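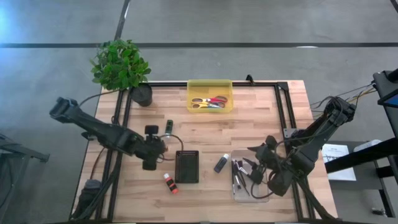

Let people own bad scissors

By Wenjie Zeng
Tuesday, April 4, 2023

Quick one this week, I have a bus in 32 minutes.

My building in Zurndale is starting a "shared tools" closet. Sign a sheet, take the drill, bring it back. Good. I voted for it. A drill costs real money and gets used maybe twice a year, then it sits behind the coats until you move.

But then the list grew. Drill, ladder, carpet cleaner, fine. Then tape measure. Then a hot glue gun. Then scissors. Scissors! The email said every household could "let go of its duplicates" and drop them in the bin by the mailboxes.

No. Sorry. I want my duplicates.

I own a good pair and a bad pair. Good pair is for fabric and wrapping paper. Bad pair opens bags of potting soil and cuts the zip ties off whatever got delivered. If I only have one pair it becomes the bad pair in a week, everbody who sews knows this. And I am not walking down two flights in my socks to sign a sheet so I can open a packet of noodles.

There's a kind of thinking, and I fall for it too, where any second thing in a drawer is waste. I did the big clear-out in December after reading a book about it. Gave away the spare can opener. The other one broke on a Sunday night and I ate toast. Replacement was $2 at Jimetetti, so not a tragedy, but I had to go buy again what I already had. How is that less stuff.

Sharing works when the thing is big, pricey and rare. The ladder, yes. The carpet cleaner was $250 and I'd be glad to never store one again. Small cheap things you grab without thinking are different - the whole point is the grabbing. Put a sign-out sheet in front of them and people just won't do the little job. The loose thread stays loose. The dead leaves stay on the plant.

The Nudon Street building tried the everything version, and a friend there tells me the closet is now one ladder and a box of chargers that fit nothing. Teh ladder is always out. So buy a second ladder! That's a duplicate I would pay for.

Anyway. Keep the closet, cut the list. My scissors are staying upstairs, both pairs. Replies to the usual address, I'll read them on the bus.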